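Shared kitchen on Chiang Street opens its doors again, with a proper place to chop

Neighbors who have been missing the kitchen at Flekanholm House can come in and put the kettle on. The new counter is in, the tile is up, and the first bread class is on the calendar. 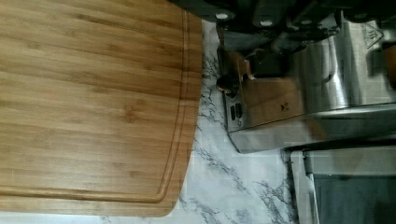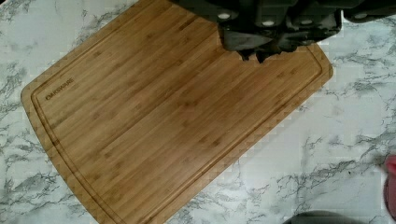 Two looks at the cutting board on the new counter at Flekanholm House, with its groove for catching juice. 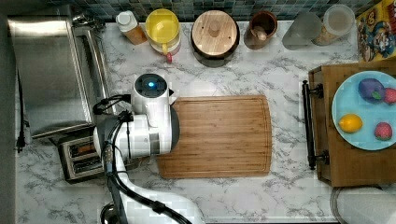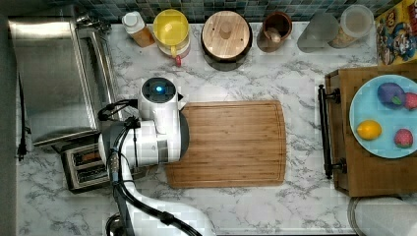 The counter from overhead, with the tile along the back wall.

By the Plonder neighborhood desk
Posted Saturday, May 19, 2018
Filed under: Around Follent, Food

FOLLENT – If you have ever tried to slice a pile of onions on the old counter at Flekanholm House, with its one bad corner and the crack that collected crumbs no matter how often you wiped it, you will want to stop by Chiang Street sometime in the next week or so and see what has been done with the place.

The shared kitchen on the ground floor closed in March, when the old sink finally gave up and took a good part of the cabinet underneath along with it. What was supposed to be a plumbing job turned into a bigger one, the way these things do, and by the time the pipes were sorted out the counter was already sitting in pieces in the back yard. So the house went ahead and did the whole wall. This morning the doors opened again at 8, and there was a line down the front steps, a cheerful one, with a good many people carrying something covered in foil.

The first thing you notice is the counter itself, white with gray veins wandering all over it. Behind it runs a backsplash of small mosaic tiles in dark blues and greens and grays, and that was the part everyone wanted to talk about this morning. The colors were put to a vote at the winter supper, on slips of paper dropped into a soup pot, and the dark tile won over a plain cream by 2 votes. There is still some good-natured grumbling from the cream side, though more than one of them was seen standing very close to the wall with a coffee and looking pretty pleased.

The second thing is the cutting board, a big bamboo one with OAKSWARE marked in small capitals near the edge and a groove running all the way around the inside of the rim. Anybody who was at last fall's tomato day will remember what happened to the floor, and to several pairs of shoes, and will understand why a board with a groove was at the top of the wish list. It has been given the middle of the counter, with the toaster oven over to the left and the knives off to the right in a stainless steel block, so a person can reach for what they need and not have to walk across the room with a blade in one hand and a cabbage in the other.

The toaster oven is staying, for those who asked, and a lot of you did ask. So is the two-slot toaster, which has its own following among the early crowd and would have caused a fuss if it had gone missing. The yellow citrus juicer is back in its row along the tile as well, in good time for lemonade season. What has not come back is the drawer of lids that fit nothing. Those were laid out on the porch for a weekend in case anyone recognized one, and then they went off to recycling, and the drawer now holds dish towels.

The work cost more than anyone would have liked, but the last 200 dollars came in through the jar by the front door and the Sunday pie table, which kept going in the hallway right through the dust and the noise. The pies were baked in people's own ovens up and down Chiang Street and carried over, some of them still too hot to cut. One peach pie made it as far as the front gate and no farther, and it was paid for anyway.

Cooking starts up again properly next week. The bread class meets in the evening, as it always did, and there is room for 20 people if a few of them don't mind kneading at the long table in the next room. Beginners are very welcome. Flour is provided and you should bring an apron and a container to take your dough home in, since the class ends before the second rise is finished and you will be baking in your own kitchen. The soup group is back too, at its usual midday hour, and is asking for carrots, leeks and any big pot you can spare for the summer.

There are a few new house rules, and they are short ones. Hot pans go on the stove or on a trivet, please, and never straight onto the counter. The board gets washed by hand with warm water and a little soap, dried with a towel, and stood on its edge overnight so the air can get at both sides. It does not go in the dishwasher, and it does not go in the sink to soak while you answer the phone. A jar of food-grade mineral oil is kept in the cupboard under the window, and whoever closes up at the end of the month is asked to rub a little in. Raw chicken and fish have separate plastic boards, stored in the rack beside the fridge.

Knives go back in the block clean and dry. If one seems dull, leave a note on the clipboard and put it away all the same. A sharpening afternoon is planned for early summer, and neighbors can bring a knife or 2 from home, wrapped in a towel or some cardboard, and have it done along with the kitchen's own set.

There was some talk this morning over the coffee about what ought to come next. The pantry shelves are bowing in the middle. The light over the stove buzzes when the fan is on, and it has done so for as long as anyone in the room could remember. Somebody would dearly like a second outlet by the window, so that the waffle iron and the coffee maker can be plugged in at the same time on pancake mornings, and that idea got a round of applause. None of it is settled, but the jar is back by the front door for anyone passing with change in a pocket.

In the meantime the kitchen is open to look around in all week during house hours, and the coffee is on until noon. If you borrowed anything from the shelves before the closing in March – there was a large colander, a rolling pin and the good cake stand, at the very least – it would be lovely to have it home again. Leave it on the hall table. You don't need to say which one of you it was.

Flekanholm House is on Chiang Street in Follent, with the entrance up the front steps and a ramp around by the garden side. To sign up for the bread class, write your name on the sheet in the hall or leave a message at the front desk. The soup group does not need a sign-up, just come hungry and bring a spoon if you have a favorite.

More from the Plonder neighborhood desk: Seedling swap moves indoors if it rains; Library book sale looking for sturdy boxes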